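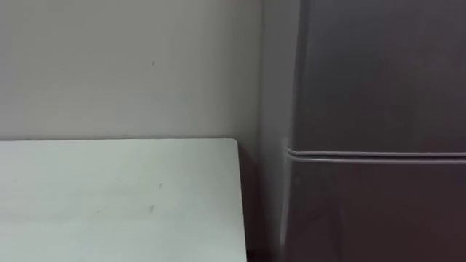 Gap between fridge and table, and two marks that won't shift

posted by mintcakeandtea in Kitchens & Utility, May

Hello all, long-time reader, first go at posting. We moved into a rented flat last month and I'm trying to get the kitchen into some sort of order before my sister comes to stay. The fridge is a tall dark grey one that came with the place, and next to it I've got my old Vikby table pushed up against the wall. There's a narrow gap between the two and it is driving me up the wall. Crumbs go down it, a teaspoon went down it, and a whole packet of yeast that I only found with a torch.

So, two things really. First, do I leave the gap, fill it, or shove the table right up to the fridge? My mum swears a fridge needs to breathe. The chap who did the inventory said it makes no odds at the sides. The fridge booklet is long gone so I can't check.

Second, the table has a pale top with two small dark marks on it. I've tried washing-up liquid, a damp cloth with bicarb and quite a lot of swearing. They're only little but on a top that pale my eye goes straight to them every time I put the kettle on. I don't want to go at it with anything fierce and end up with a dull patch, which would be worse than the marks!
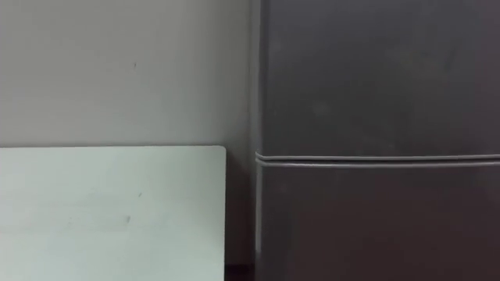
Fridge corner, with the gap and the marks.

The wall is a plain light grey and I'd like to keep it that way (deposit). There's one tiny dark speck on it that I'm leaving well alone. Thanks in advance, and sorry for going on.

oldbiscuittin

I'd leave the gap, personally. Some fridges give off their heat through the side panels and some through the back, and unless you know which yours is I wouldn't jam anything tight against it. Put your hand flat on the side in the evening when it's been opened and shut a lot. If it feels warm, that's your answer — keep the space. You can usually find the booklet online if you look inside the door for the model number, and it'll tell you how much room the maker wants on each side. Go by that over your mum or the inventory chap or me.

For the crumbs, I had the same bother at my last place and what worked was a strip along the edge of the table. Mine was a clear Dodeck one, sold for worktops next to cookers, and it stuck up just enough to stop things rolling off. It cost 9 pounds and I cut it down with kitchen scissors. Peeled off fine when we left, though I did warm the glue with a hairdryer first. Mind you, it does collect a grubby line along the bottom, so you'll be wiping that instead.

Now the marks. Try a white pencil rubber before you buy anything. I know it sounds daft but if they're scuffs (something rubbed off a pan or a chair leg, say) a rubber often lifts them and it won't scratch. Rub gently, brush the bits off, have a look. Next I'd try a dab of surgical spirit on a cotton bud, only on the mark, and test it somewhere hidden first, like under the overhang. If neither does anything then it could be a nick that's got dirt in it, and no amount of cleaning is going to help with that.

Please stay away from the white melamine sponges unless you're happy to lose a bit of shine. I've got a cloudy patch the size of a saucer on my own table from one of those and I still put the fruit bowl on it.

guttersnipe88

just pull the table out and hoover down there once a month, it's a gap, everyone's got one

Plumleaf

Agree with leaving it. We've got a slim trolley from Guthrie down the side of ours, 19 cm wide on four little wheels, and it holds all the oils and tins. Measure yours at the top AND at the floor before you order though. I only measured at the top, forgot about the skirting board, and had to send the first one back at my own cost. If your gap's narrower than that you could keep trays and a chopping board upright in it, as long as the fridge is allowed something there.

On the marks, I used Flivano cream cleaner on a similar pale top and it was fine, but mine's a different make and I can't promise anything. Bit on a soft cloth, small circles, rinse it properly. Is yours painted or laminate, do you know? If it's painted I wouldn't use the spirit that oldbiscuittin mentioned, it might take the colour off.

mintcakeandtea

Thank you! No idea what the top is, I got it second-hand, so I'll have a look at the underside tonight and try the rubber first. The side of the fridge did feel a bit warm at 8 this evening so the gap is staying. Will measure at the floor as well, Plumleaf, there's definitely a skirting board back there somewhere with my teaspoon behind it.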